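Sorting kids' cutlery into a caddy

Quick one, 2024-03-14, lunch is nearly over. You need a caddy with sections, some little labels and a pen. 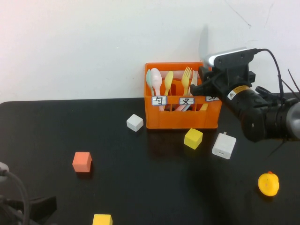 Labels go on first, before any cutlery. Front rim, where small people can see them. Ours are in Chinese, 勺 for the spoons on the left, 叉 for forks next to it. Write whatever your kids read.

Step 1. Spoons and forks. Heads up, handles down. Push back any that flop over.
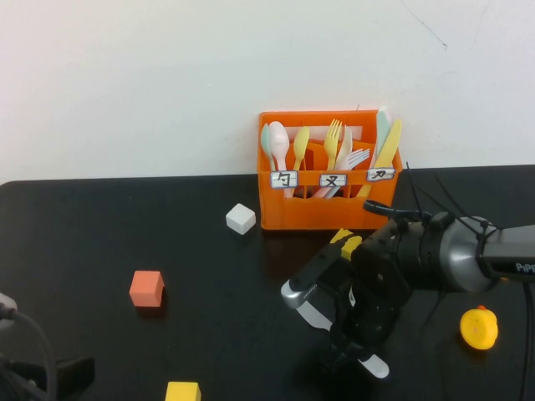
Step 2. Knives

Last section, labeled 刀. Strays end up on the table, check there frist. Colors can mix, dont bother matching.

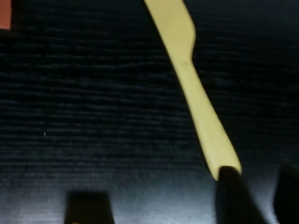
Yellow knife, rounded blade, no teeth.

Questions to Salamatu Essien.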